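Plosa Ballot Counting Set for Local Elections

Product page — last changed April 2, 2020

Plosa is a set for counting paper votes by hand in small and middle-sized elections: town councils, parish polls, party primaries and recall votes. It is made by Lepik and sold in this country from our office in Cludalcombe. The set does not replace the people at the counting table. It gives them the same trays, the same forms and the same order of work, so that two tables in one hall arrive at their result in the same way.

The standard set is enough for one table with four counters and one supervisor. In it you find sorting trays in six colours, bundle bands for 100 papers each, a tray for doubtful papers with its own lid, tally pads, numbered seals and a table screen which lets the observers see the papers but not reach them. Everything goes back into one case with two handles. The full case weighs 12 kilograms, and we advise to lift it with two persons.

Tally pads

Each page of the pad has a carbon copy. The white page goes to the returning officer, and the yellow page stays with the table until the result is declared. Candidate names are not printed on the pad, you write them on a strip which slides in the top of the cover. For elections with more than ten candidates please order the wide cover, it is not in the standard set. The pads are available in English and Welsh. Other languages are possible, but ask us for the delivery time before you order.
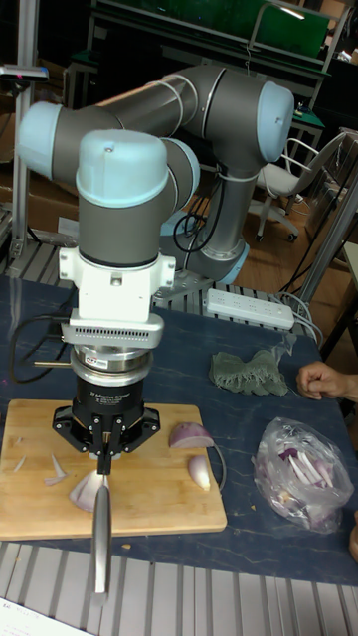 Robotic arm with 2F Adaptive Gripper over a wooden cutting board.

Recounts

A recount is often asked for late in the evening, when everybody is tired, and the bundles must be opened and closed again without doubt about who did it. For this the set has red bands and red seals. A bundle with a red band was opened at least one time after the first count. The seal number is written on the recount sheet, together with the time and the initials of both counters.

Since March the recount sheet has a new column for the observer's initials. Old sheets can still be used, if your election rules do not ask for this column.

What customers say

"We had a very close council seat and the losing side wanted to see everything. With the red bands it was easy to show which bundles were opened. I would like a bigger tray for doubtful papers, this is my only complaint." — Iulian Zamfir, counting supervisor, Wolleck

Specifications

Trays: stackable, six colours
Bundle bands: 100 papers per band, white and red
Table screen: 74 cm high, clear, folds in 2 parts
Case: lockable, two keys
Weight with case: 12 kg

Ordering and hire

You can buy the set or hire it for one election. The hire period starts when the case arrives and ends on the seventh day after the poll. If the poll is postponed, we move the hire period to the new date without cost — please write to us as soon as you know it. Used pads, bands and seals are charged after the return.

Questions about sets, spare parts and training go to Dirk Van den Broek at the Cludalcombe office. Please give the number of polling stations and the expected number of tables in your message.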